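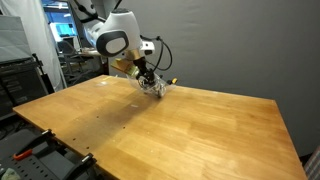
butcher block, day one of me caring about it

ok so I have spent my whole lunch break thinking about a tabletop and now you all have to hear it. Thread!

It's the big butcher-block one at work. Light strips glued side by side, honey colored, every board a slightly different shade. I have eaten next to it, leaned on it, put my coat on it. Never once looked at it properly until Norbert asked me if it needed refinishing and I said "I'll find out" like a person who knows things

First thing. There are holes in it. Little dark drilled ones, over on the left side. No idea who drilled them or what was screwed down there. My guess is a vise or some kind of clamp, but the table is older than my time here so it stays a guess

My dad would fill those with dowels and glue and sand them flush. My brother-in-law would use wood filler and call it done. I would put a plant on them

Norbert's vote is leave them, they're useful, somebody will want to bolt something down again by September. Which, fair. That is exactly what will happen

Second thing, the smudges. Faint pale ones up by the far corner. I went at them with a dry cloth, then a barely damp cloth, then my sleeve. The sleeve did nothing either

A pale mark on wood can be so many things!! Glue. Tape residue. A cup that sat too long. Flour, if you're my kitchen. I've read that if it catches your fingernail it's sitting on top, and if it's smooth it's in the finish. Mine are smooth. Boo
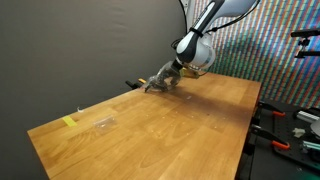 Etelka Katona

from this side you get the shine. See how it goes bright toward the middle and the right? And the color goes way more orange, I love it like this

The yellow bit on the left is staying where it is for now. I have a rule about other people's yellow bits on shared tables and the rule is hands off

Anyway the shine is what got me. I had assumed oil, because everybody oils butcher block, and I was all ready to buy a bottle. But oil usually goes kind of soft and flat looking, and a gloss like this makes me think varnish or some clear coat. If it is a clear coat then oiling it just gives you a greasy table

So I did the water drop thing. One drop in a spot where it won't bother anybody, then go make tea. Mine was still sitting up in a perfect little bead when I got back, so I'm calling it sealed and putting my wallet away

Saved from myself, because I had the Callura board oil in my cart ALREADY. (I do have a cutting board at home that's dry as a cracker so it might go back in the cart)

Someone is going to say sand it all down and start over. I looked into it! You go through the grits, coarse to fine, wipe, coat, let it dry, scuff it, coat again. Meanwhile we have no table for days, and it's a big table. There isn't another spot for anything on it. Also I would be the one sanding

Norbert, for the record, has offered to "supervise"

What I like best is the grain. There are darker streaks and flecks scattered all over, not in any order, and once you start looking you can't stop. One board will be nearly plain and then the one beside it has a whole thunderstorm going on

I priced a new top the same size just to know. The shop on Szilágyi wanted 1253 for the slab, no legs, no delivery, and the guy was very nice about it while I made a noise. So we are keeping the old one and I am feeling tender toward it

Current plan - wipe it down with a little dish soap and warm water, dry it right away, go along the strips and not across. Then see what's left of the smudges. Leave the holes alone. Coasters, maybe, though I know how that goes in our break area

Questions for wood people
- is there anything for smudges in a glossy finish that isn't sanding?
- do I need to seal inside the drilled holes, or is that fussing?
- has anyone used the Sellik paste wax over varnish and did it go cloudy

Will report back after the soap. Norbert says hi and that he's not sanding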